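What Stays Behind: Household Things in Shared Student Apartments
Project report, second-year seminar in Everyday Life Studies
Delia Vasiliu and Zhuoran Lu
Submitted October 20, 2019

1. Why we chose this topic

When I moved into my apartment on Kemovska Street, the kitchen was already full. There were pots, a bread knife, a bag with other bags inside, and a box of curtains that fit no window in the building. I asked my roommate who owned these things and she said that they were "from the apartment." I found this answer very interesting. A thing had an owner once, then the owner left, and now the thing belongs to the rooms.

Zhuoran had the same experience in another building, only there it was a sewing machine and a very large quantity of rice. We decided to make our seminar project about it. Our question is: how do household things pass from one group of tenants to the next, and who decides what is kept and what is thrown out?

We should say at the start that we both live in such apartments, so we are not neutral. Our teacher, Rawiri Donnelly, told us that this is acceptable if we write it down.

2. What other people have written

There is much literature about gifts and inheritance in families, and also about waste. We found less about things that are left behind without a decision. In the seminar we read texts about gift exchange, where a gift creates a duty to give something back. This does not fit our case very well, because the person who left the frying pan is gone and usually not known by name. The duty, if there is one, goes forward to the next tenant.

The texts about waste were more useful for us. They describe a middle time in which an object is no longer used but is not yet garbage. It waits in the basement, on top of the closet or behind the door. In student housing this middle time can be very long, and then it can suddenly end, because a new tenant starts to cook.

3. How we worked

The Condori residence and the private apartments near it have 1,015 tenants according to the list of the housing office. We put a paper questionnaire in the mailboxes and stopped collecting when we had 100 filled in. It was not a proper random sample. The people who answered are probably the people who like to talk about their kitchen.

After that we did 11 interviews. Each one took place in the home of the tenant, and we asked for a tour of the shared rooms. The tour was the best part. In a normal interview people say "we don't have anything special," but when they open a cabinet they begin to remember.

We also read the messages on Jameo, the notice board where tenants in our area offer things for free. We looked only at the messages from July, when most contracts end and the board is very busy.

We made 2 changes during the work. First, we removed the question about the money value of the objects, as most people left it blank or wrote a joke. Second, we added the question "Is there something in the apartment that you would like to throw out but feel you are not allowed to?" Almost everybody had an answer to this one, and it was often a long answer.

4. Results

4.1 The kitchen

The kitchen is the place where most of the inherited things are found. We expected this. What we did not expect is that the tenants make a clear difference between things for everybody and things that only look as if they are for everybody.

Plates are the simplest case. They come from many sets, and few people mind who uses which one. One tenant explained to us that a plate becomes common property at the moment when its set is no longer complete. Knives are different, especially good ones. Mugs are the most difficult. A mug can stand in the common rack with all the others and still be strictly personal, and a new tenant can only learn this by making the mistake. Zhuoran made the mistake in her first week and was reminded of it in a very polite way for a long time.

Pots and pans are in the middle. They are shared, but there is often one person who feels responsible for them and complains about scratches. When this person moves out, the pan usually stays and the complaining stops. We heard of one case where the next tenant took over both.

4.2 Cloth

Textiles behave in another way. Dish towels are shared without any discussion. Tablecloths and curtains are kept but rarely used, and most tenants do not know what size they are. Bed linen from a former tenant is nearly always refused, even if it is clean and of good quality. Several people told us they would accept a used mattress before a used sheet, and they agreed that this is not logical.

Large pieces of plain fabric are a special group. They are kept because they "could be useful": to cover a sofa, to protect the floor when painting, to hang in front of a shelf. In the interviews these were the objects with the longest list of possible uses and the shortest list of real uses. They are also easy to store, because a piece of cloth can be pushed into a space where a chair cannot.

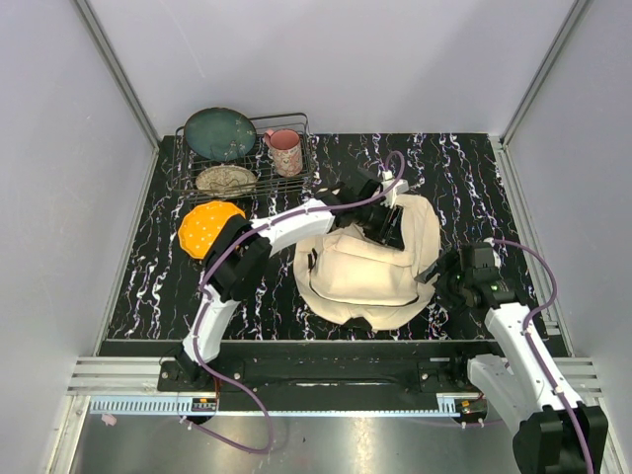

Plates and a mug in a wire rack

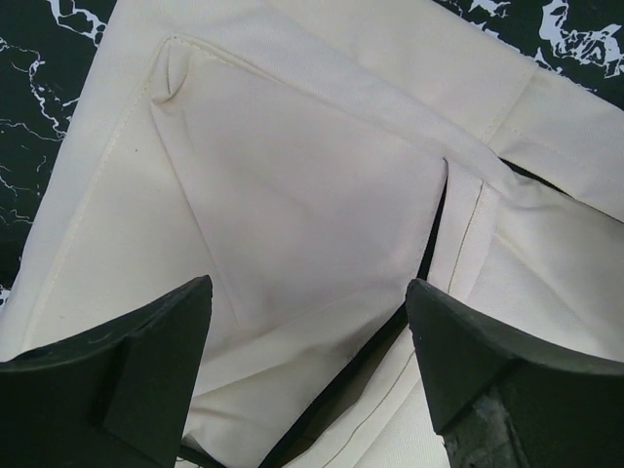
Kgomotso Steyn, after reading our first draft, wrote to us that we make the inheritance sound too friendly. In her opinion a full kitchen is also a way of telling the new person that there is no room for her. She had brought her own pots from home, and they stayed in a suitcase under her bed for the whole first semester, because each shelf was taken by people who did not live there anymore. She asked us to put this into the report and we are glad to do it. We then read our notes again and found two more tenants who had said something similar, but in a softer form, so we had not paid attention.

4.3 Who decides

In most apartments there is no rule. The person who has lived there longest is asked, and this person often says "leave it for now." We heard this sentence so many times that we started to use it as a category. "Leave it for now" means that the object survives at least until the next move.

Real decisions happen in three situations: when there is a visit from the landlord, when there are moths, and when somebody new has a strong opinion. The moths are the most effective. One apartment cleared out a whole closet in a single evening after four years of leaving it for now.

A different model was described by Sérgio Figueiredo. His apartment keeps a notebook on top of the refrigerator. Whoever moves out writes down what they leave and what was wrong with it ("the toaster works only on the left side"). If nobody has used an object by the next July, it goes on the notice board. He told us that the notebook is older than any tenant living there now, so it has become an inherited thing as well - and it is the only one they would not give away.

4.4 The notice board

On Jameo the messages are short and hopeful. "Must go today" is very common. Furniture is taken fast and kitchen things are taken slowly, which fits with what we saw in the apartments, where the kitchens are already full. Some tenants use a paid service such as Arkix to clear a room at the end of a contract, but those who told us about it were a bit ashamed and said it was because of time.

5. Discussion

We think that leaving things behind is partly generosity and partly tiredness, and the two are hard to separate. A person who moves out with two suitcases and an early train does not make a philosophical decision about a colander. For the next tenant, however, the colander can be a real help, above all for international students who arrive with very little. In our interviews they were the most grateful and also the most careful. They asked for permission to use things that had no owner.

The critical comment we received changed our view. A free shelf is also a resource, and it is not passed on. If we did the project again, we would ask about space from the beginning and perhaps measure it.

There are weak points in our work. We spoke mostly with tenants who stay long, because the others had already left before we could find them. It would have been better to interview people on the day they move out. We tried this once. The tenant was carrying a washing machine down the stairs and asked us to come back another time.

6. What we would suggest

The housing office could allow one empty shelf per person to be written into the house rules. A notebook as in Sérgio's apartment costs almost nothing and could be tried in the Condori residence next year. We have sent a one-page version of this report to the office and wait for the answer.

The questionnaire and the interview guide are in the appendix. The interview notes stay with us and will be deleted after the grading, as we promised to the tenants.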